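About Urnbridge

Urnbridge collects examples for robots that learn by copying. Gijs Van der Linden and Floor Lambrechts started the company with 2 desks above a bicycle shop. We are now 5 people, and most of our work is done in simulation.

Our customers send us a task, such as putting a bowl in a crate. An operator drives a simulated arm through the task from start to finish, and we save each run with its joint positions and camera views. A normal order is 40 runs per task. Objects are moved between runs so the system doesn't learn one fixed layout.

Our current table setup, from three viewpoints: 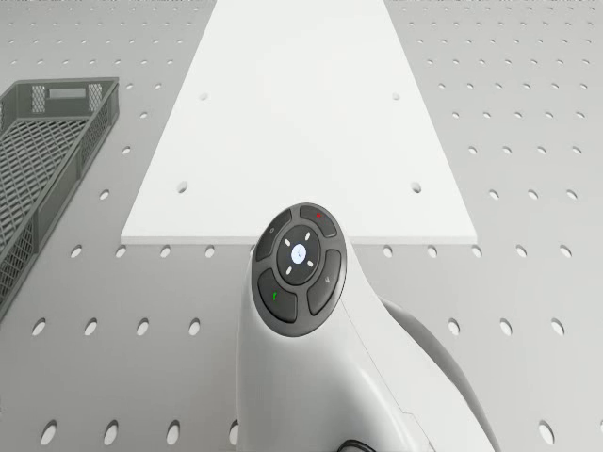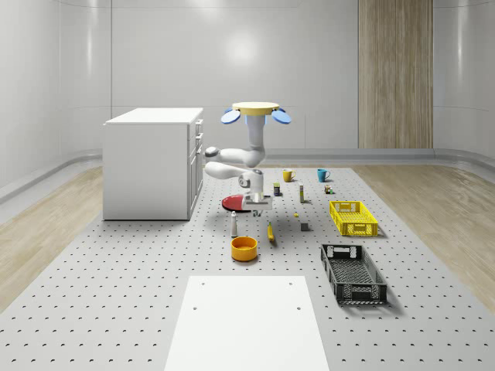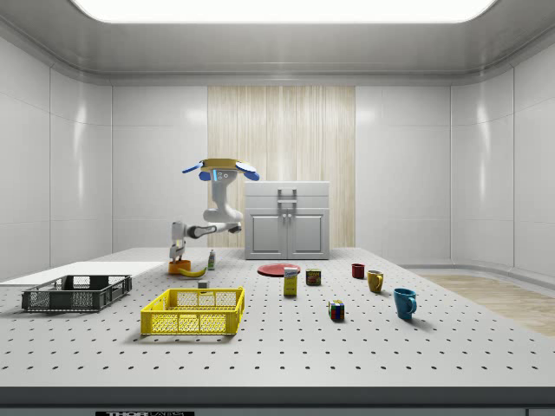

Every run is checked by a second person before it goes out. Declan Madigan handles checking and keeps the rejected runs in a separate folder, which customers can ask for. Some do, for training on mistakes. Runs longer than 90 seconds are usually split.

Eifion Prydderch builds the rooms and objects. Frans Aerts looks after file formats and delivery. Past customers include Graker and Van Hecke.

To ask about a new task, write to Floor. Requests received by Friday noon are answered the following week.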